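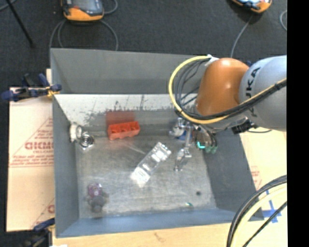
Carpet tiles or vinyl for a box room?

Posted by fenland_pete, 22 May 2019
We're turning the box room into a small office and I can't settle on a floor. The boards are uneven and there's a gap by the window. I've priced up Ridgeway carpet tiles at £232 with adhesive. Vinyl would be cheaper but I'd have to put ply down first. Has anyone done either?

tansy88
Carpet tiles. We put them in our spare room in March and it took an afternoon. If you spill coffee on one you just swap it over.

Mugwump
I'd go the other way. Tiles on uneven boards will lift at the corners, and a desk chair makes it worse. Mine were curling within a few months. Ply and vinyl is more work but you only do it once.

tansy88
Ours haven't lifted. Did you use tackifier or double-sided tape?

Mugwump
Tape. It was what the shop sold me.

tansy88
That'll be why, then.

oldbrush
Tape or no tape, sort the gap by the window first or you'll have a draught under whatever you lay. Slivers of pine glued in, then sand them flush. Screw down any loose boards as well — check for pipes before you do.

fenland_pete
Thanks all. I lifted a board last night and the pipes run along the far wall, so the middle is safe. What thickness of ply, if I go that way?

oldbrush
I used 6 mm, cut into 600 mm squares so I could get it up the stairs. Stagger the joints.

Mugwump
Same here. Leave it in the room for a couple of days before you fix it.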